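How a Robot Learns Where a Job Has Got To

For readers aged 9 to 12. Part of the Flivance science pages.

If you are asked to wash up, you look at the kitchen first. You see what is in the sink and whether there is space on the side, and then you begin. If someone else has done half the work, you carry on from the middle. You do this so quickly that it does not feel like thinking.

A robot has to be taught to do it. This page explains one method for teaching it, and what came out when the method was tested. The work was done by the Jallska robot group in a building called Bergeron House. The computer program they tested is called Conen.

The problem

A simple robot follows a list. Step one is done, then step two, then step three. The list works well in a factory, where every part arrives in the same place at the same time.

Homes and offices are different. A cup may be in the sink, on a table or already in the cupboard. A drawer may be open or shut. If the robot begins at step one every time, it may try to pick up a cup that has already been put away. Its hand will close on nothing, and it will then go on to step two as if all was well.

The Jallska group wanted a program that could look at one picture and name the next useful step. Engineers call this "state estimation". The state is how things are at one moment. To estimate is to make a careful guess.

What the robot sees

The pictures come from a camera at head height. It looks down and a little forward, much as you would if you stood at a kitchen counter.

To you, the picture below contains a sink with a bowl and a mug in it, a stack of plates and bowls near the back wall, and a white cloth. To a computer it begins as a very long list of numbers. Each number tells how bright one tiny dot is, or how much red, green or blue is in it. Nothing in the list says "mug". The program has to learn which patterns of dots usually mean a mug, and then whether a mug in that position means there is work to do.
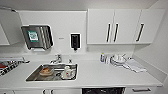
Why can't the robot just remember where everything is?
Things get moved when it is not looking. A memory of the room is useful for parts that stay put, such as walls and cupboards, but cups and plates have to be looked for again each time.

How the pictures are labelled

A program of this kind learns from examples. An example is a picture with the right answer attached. The answer is called a label, and attaching it is called labelling.

The group used 766 pictures for teaching. Each one was given three labels:

1. The place. For instance, "kitchen counter" or "games room".
2. The things that matter for the job. For a washing-up job, these are dishes, the sink and the dishwasher. A paper towel dispenser on the wall is left out unless the job is about paper towels.
3. The next step. For instance, "pick up a dish", "open the dishwasher" or "stop, the job is finished".

The third label is the hard one. Two people can look at the same picture and give different answers, and both can be sensible. One might load the plates first. Another might begin with the mugs.

For this reason every picture was labelled by four people working apart, who could not see each other's answers. If all of them agreed, the label was kept. If they did not, the picture was allowed to have more than one right answer. A picture with two right answers is still useful. It teaches the program that either choice is fine.

Learning by being wrong

At the start, Conen knows nothing. It is shown a picture and picks a step by chance, which is nearly always wrong. The computer then compares its answer with the label and works out how wrong it was. After that, it changes thousands of small settings inside the program, each by a very small amount, so that the answer would have been slightly better.

Then it moves to the next picture. When it has been through all of them it goes back to the first and starts again. This is repeated many times - a person would find it very dull.

You can think of the settings as the knobs on a large radio. Turning one knob a little changes the sound a little. If you turn each knob in the direction that makes the voice clearer, and keep doing it, you will end up with a clear voice even though you never knew what any single knob was for.

More than one kind of room

A program taught only in a kitchen can pick up bad habits. It may decide that anything pale and round is a dish. So the teaching pictures also include rooms where there is no washing-up at all.

The room in the next picture has an air hockey table with a yellow frame. The near half of its white top is mostly bare, and the far half is crowded. There is a brightly printed box lying flat, and a flat orange disc nearer the camera. In a kitchen a flat disc might be a lid or a small plate. On a games table it is more likely to be something to play with. The program must use the rest of the room to decide. It also has to cope with people. A man is standing at a cart on the right, and a robot that is planning a path should treat the space near him as taken.

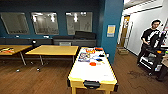 Does the robot learn while it is working?
Conen does all its learning beforehand, on a computer. When it is running on a robot its settings are locked, so that it behaves the same way each time it is given the same picture.

Testing it fairly

Suppose your teacher gave you ten spelling words to learn, then tested you on those same ten. A full score would show that you had learned those words. It would not show that you were good at spelling.

The same is true of a program. It may remember the teaching pictures without learning anything that works on new ones. Engineers call this "overfitting". To check for it, the group kept back 224 pictures and never used them for teaching. These are the test pictures. Conen was shown each of them once, and its answer was compared with the labels.

The test pictures included kitchen scenes at many different points in a job. In some of them only a small part of the picture mattered.

The result

Conen chose a wrong next step in 71 of the 224 test pictures. In all the others, its answer matched a label.

The group then sorted the wrong answers by type. This part of a study is often more useful than the score, as it shows what to work on next. Most of the mistakes fell into these types:

Shiny things. A steel sink reflects light. Bright patches in it can look like objects, and real objects can be lost among the patches.

Heaps. When several things overlap, it is hard to tell where one stops and the next starts. Clear plastic is the worst, as you can see through it to whatever lies behind.

Doors and drawers. If the camera is too high or too close, the door of a dishwasher may drop out of the bottom of the picture. The program then has to work out that it is open from what is left, such as the dark inside and the wire rack.

The next picture has all three of these. The sink holds a jumble of see-through and metal shapes, with some white items on the right side of it that look like cups or small containers. The dishwasher is open, but its door is lowered out of view. Try choosing the next step yourself before you read on. Then ask someone else to choose, and compare.
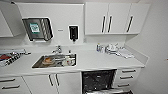
What the group changed

After the test, the group added a fourth kind of answer. Conen is now allowed to say "look again". When it gives this answer, the robot tilts its head or moves a short way to the side and takes another picture. A bright patch on steel usually shifts when the camera moves. A cup stays where it is.

There is a cost. Every extra look takes time, and a robot that keeps looking will never wash anything. So there is a limit of two extra looks for each step. If Conen is still unsure after that, the robot stops and asks a person.

The new version has not been scored yet. It will need a fresh set of test pictures, as the old ones have now been studied closely and would no longer make a fair test. The group plans to collect the new set in September.

Words to know

State: how things are at one moment.
Label: the right answer attached to a picture.
Test pictures: pictures kept back from teaching and used only for checking.
Overfitting: remembering the examples without learning what they have in common.

Page last checked 27th December.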